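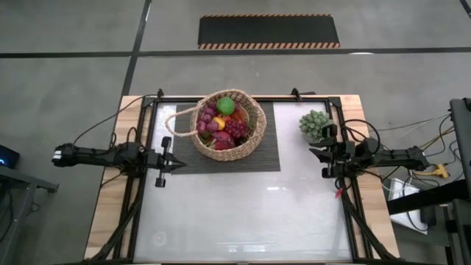
Woven basket with a rope handle, filled with artificial fruit.

Kitance Fair revises basketry rules ahead of fall show

The Kitance Fair has published revised entry rules for its basketry section, with changes to size limits, handle testing and the use of fillings in judged displays. The rules take effect on Sat 3 September, when entries open at the Wijesinghe Building. Judging is scheduled for October.

The section will now have eight classes. The former general class has been divided by construction method, so that coiled, twined and plaited work is no longer judged together. Entries made over a purchased base remain eligible but must be declared on the form. An undeclared base will result in the entry being moved to the open class, where it can be shown but not placed.

Maximum outside diameter is set at 22 inches, measured at the widest point of the body. Handles are excluded from the measurement. Under the previous rules a handle lying outside the rim counted toward the total, and several round baskets with side loops were reclassified as oversize at check-in.

Handles will be tested by hand before judging. The steward will lift each basket by the handle with a cloth bag of dry sand inside, hold it clear of the table and set it down again. Baskets with 2 handles will be lifted by both together. Rope handles may be knotted or stitched to the body, but glue may not be the only means of attachment. Purely decorative handles are allowed if the form says so, and these will not be lifted.

The change likely to affect most exhibitors concerns fillings. Fresh produce is no longer accepted in any basketry class, following staining and mold on natural fibers during past shows. Artificial fruit may be used in the display class only. It must be removable, and it must not be wired or pinned to the weave, as judges will empty each basket to examine the base. Mats and other surfaces placed under a basket are permitted but carry no points.

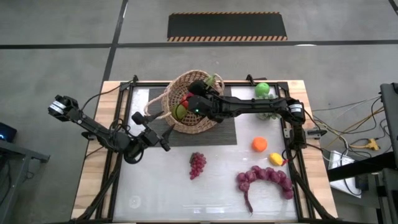 One exhibitor wrote to the fair office that emptying a display basket defeats the purpose of the class - the arrangement is part of the entry, and a judge cannot be expected to rebuild it. The letter asked that the base be examined at check-in instead, before the filling goes in. The office has replied that check-in staff are not qualified judges and that the rule will stand for this show. Exhibitors may attach a photograph of the arrangement to the form for use in resetting it.

The section received 109 entries at the last show. Shelving at the Wijesinghe Building has been rearranged to give the display class its own aisle, and overflow entries will go to Mavon Hall.

Entry forms are available at both buildings and at the Drillano branch library. Forms from earlier shows will not be accepted.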